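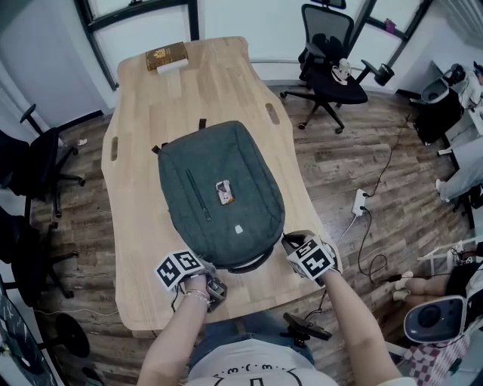 采集规范要写多细才算够用？

写到一个新来的人看完就能自己开工，也知道什么时候该自己停下来，就够了。再细的东西放到附录里，谁需要谁去翻。

---

**讲稿备注 · Irkbridge 内部分享 · 2021年6月3日**

（先喝口水。别一上来就道歉说幻灯片没做完，上次就这么开场的，太丢人了。）

大家好！今天想跟大家聊聊我们做 Kun 这个项目的时候，怎么把一份没人看的规范，改成一份大家真的会翻的规范。Kun 是干什么的，在座的多半都知道：人来做动作，手上戴着标记块或者拿着手持夹爪，我们把动作录下来，给机器人学。所以我说的“操作”，绝大部分是人手的操作，机械臂要到很后面才登场。

我先交代一下，我不是搞标准出身的。我以前是写标定代码的，写规范这件事落到我头上，纯粹是开会那天我坐得离白板最近。（停一下，看有没有人笑，没人笑就往下走。）

## 第一版为什么没人看

第一版是我和 Octavio Zapata 写的，35页。你们没听错，35页！我们当时特别得意，目录都分了三级，连电池怎么放都有一个小节。

然后我去采集间待了一个下午，问大家遇到标记块松了怎么办。有人说拧紧接着录，有人说重新标定，还有一位说，他一般先录完这条再说。三种答案，规范里写的是第四种，在第19节的一个脚注里。

那天回去我就把打印稿翻过来当草稿纸了。

（这里切到下一页，标题就三个字：“谁在看”。）

规范是给手上正忙着的人看的。这个话我后来贴在显示器边上。他两只手都占着，身上还连着线，这个时候你让他去翻一个三级目录？他只会抬头问旁边的人。旁边的人怎么答，就成了你真正的规范。

## 开录之前

现在的版本，开录之前就一页纸。我把它念一遍，很快：

- 标记块用手轻轻推一下，能晃就不录，重新装，装完重新标定。
- 标记面擦干净，正反光也检查一下，尤其是靠窗的桌子，上午和下午不一样。
- 线从手腕往肘的方向走，双手往前伸到桌子最远的地方试一次，不拽就行。
- 物体放到起始位置，跟任务单对一遍。任务单写“平放”，就不要靠着东西立着。
- 口头说一遍任务名。对，要出声说。

最后这条大家争得最厉害，觉得傻。Peiyu Yin 说她一个人在桌子前面自言自语，像在跟背包打招呼。（这里可以笑。）可是它真的省事，录音里有任务名，后面贴错标签的时候还能找回来。我们九月之前会再看一次要不要保留，我个人投保留。

再多讲一句标定。我们以前规定“每天标定一次”，听起来很规矩吧？可是标记块可不管你是上午还是下午，它被桌沿磕一下就变了。现在规定跟着事情走：重新佩戴之后标定，碰撞之后标定，换人之后标定。每天那一次也留着，作为底线。

## 录的时候

（这一节讲慢一点，前面讲得太快了，我知道自己的毛病。）

什么叫一条录制的开始？你们可以跟旁边的人对一下，我保证你们说的不一样。

我们现在的定义是：双手离开物体，静止，数两下，然后动。结束也一样，松手，静止，数两下。中间发生的所有事情都算这一条。手滑了，算。拉链卡住了，算。东西掉了再捡起来，也算，但是要标。

“要标”的意思是在记录表里选一个类别，类别只有四个：正常、有纠正、失败、作废。以前我们有十一个类别，分得特别漂亮，结果大家百分之九十的时候选“其他”。

重点说一下“失败”和“作废”的区别，因为新人几乎都会在这里卡住：

- **失败**：任务没做成，但数据是好的。比如拉链没拉到底。留着，有用。
- **作废**：数据本身靠不住。标记块松了、相机断了、有人中途退出。不进训练，但也不删，挪到单独的目录里。

不删这一点请大家记住。我们有一批 379 条的录制，复查的时候找出 21 条标成“正常”但标记跟踪断过的。能查出来，就是原始文件都还在。要是当时谁好心清理了一下磁盘，那我今天就没有这个例子可讲了。

那 21 条后来怎么处理的？全部改成作废，没有一条去补救。Zoltán Fodor 写了个插值的脚本，写得很好，他自己也舍不得，但是我们定了规矩：跟踪断了的地方不许用猜的去填，至少不能填完了还叫“正常”。他现在每次见到我还要提一下那个脚本。（Zoltán 要是在现场，冲他挥个手。）

## 手持夹爪

手持夹爪的规矩跟戴标记块差不多，但有几条是它独有的。

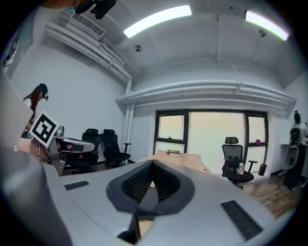 *手持夹爪，顶上是黑白方形标记卡。*

我们吃过亏的地方主要在开合上。人拿着夹爪的时候，会不自觉地用自己手指的习惯去夹，力气大，速度快，机器人根本跟不上。所以规范里有一条叫“慢半拍”：接近物体可以正常走，合爪之前停一下，合上之后再停一下，然后才抬。

还有几条我快速过：

1. 两只夹爪一起用的时候，标记卡尽量别互相挡。挡住一下没关系，挡住时间长了就换个姿势重来，标“有纠正”。
2. 不许用空着的手指去帮忙。这个太诱人了！东西快滑下去的时候，谁都想伸一根手指垫一下。垫了就标失败。
3. 夹爪口里面有杂物、有碎屑，先清再录。
4. 放下夹爪要放回固定的位置，标记卡那一面不许压在下面。

第二条我想多说一句。Judit Fodor 来做过一轮抽查，把“伸手指”的片段单独拎出来放给大家看，连放了好几分钟，屋里先是笑，后来就安静了，因为每个人都在里面看到了自己的手。从那以后不用我再强调。比起写十遍“严禁”，放一次录像管用得多，我推荐你们也试试。

（如果时间紧，下面这段 Nellholm 的故事可以跳过。）

顺便提一下 Nellholm 那边的做法。他们跟我们交换过一版规范，他们把夹爪的检查放在收工的时候做，我们是开工的时候做。我一开始觉得我们对，聊完发现他们也有道理：收工时查出问题，晚上有人修，第二天一早就能用。现在我们两头都查，收工那次只查螺丝和标记卡，花不了多少工夫。

## 人

接下来这部分没有图，我就站着讲。

规范里讲设备的部分大家都爱写，讲人的部分总是最后补上去的，我们也一样，现在我把它挪到了第二页。

**休息。** 连续录制不超过 35 分钟，到点系统会弹窗，弹窗关掉也会再弹。对，跟第一版的页数是同一个数，纯属巧合，Octavio 觉得这是天意。累了的人会缩短那个“静止数两下”，我们看曲线就看得出来，最后那几条几乎没有停顿。

**停。** 任何人都可以喊停，喊停不需要理由，记录表里“停止原因”那一栏允许空着。刚开始这一栏是必填，结果手腕不舒服的人宁可忍着，也不想写“手腕不舒服”。改成选填之后，喊停的次数多了，我觉得这是好事，项目管理那边花了一阵子才同意我的看法。

**入镜。** 头上有相机，手上有相机，屋里的人很容易就进了画面。我们的做法是：进采集间的每个人都要签知情同意，包括来串门的、来修空调的。不愿意签的，没问题，录制暂停，等他办完事再继续。对外发布之前，脸一律做模糊处理。还有屏幕和文件，桌上、墙上有字的东西也要过一遍，这一项我们漏过，所以现在是单独一行勾选。

**私人物品。** 自己的包、自己的手机不要拿来当任务物体。道具柜里都有，没有就填单子，Flera 那边补货挺快的。要是看着道具特别像自己的，贴个标签，省得晚上被人背回家。

## 规范怎么改

（翻页，这一页字有点多，别照着念。）

我们收过 122 条修改建议。我一条一条读的，读的时候有点受伤，有一条只写了两个字：“太长”。

后来定了个简单的流程。谁都能提，提的时候要附一条录制编号，说明是在哪儿碰上的问题。没有编号的我也看，但会排在后面。每两周合并一次，合并的人和提建议的人不能是同一个。新版本生效那天，采集软件里的版本号一起换，这样每条数据都知道自己是按哪一版规范录的。

版本号这件事，拜托，请一定要做。Mackenzie Perron 做训练那边，有一次问我为什么前后两批数据，动作开头的停顿长短不一样。我想了半天，是我改了定义，从“数一下”改成“数两下”，但是当时没地方写。她查了将近 21 个小时。我请她吃了一顿很贵的火锅，算是赔罪。

还有一条是给写规范的人的：每加一条，先找找有没有能删的。我们没有硬性规定必须加一删一，试过，太别扭了，大家会为了凑数去删有用的。但每次合并的时候都会有人问一句，这条上次用到是什么时候。电池那一节就是这么没的，现在充电架旁边贴了张小纸条，一样好使。

## 还没想清楚的

留几个问题给讨论环节，我自己没有答案：

- 左手习惯的人，任务单要不要单独写一份？现在是同一份，左右自己换，换错的不少。
- “有纠正”这个类别是不是又太宽了？手抖一下和重抓三次，现在标的是一样的。
- 标定的合格线定在哪儿，才不至于让人为了过线反复重做？我们现在这个数是拍脑袋来的，Zoltán 有不同意见，让他自己讲。

（提问环节要是冷场，就先问 Judit 抽查的比例怎么定的，她准备过。）

一页纸的检查单我打印了一些，放在门口的桌子上，大家走的时候拿一张。电子版在 Kun 的共享目录里，文件名最后带版本号的那个，别拿错了。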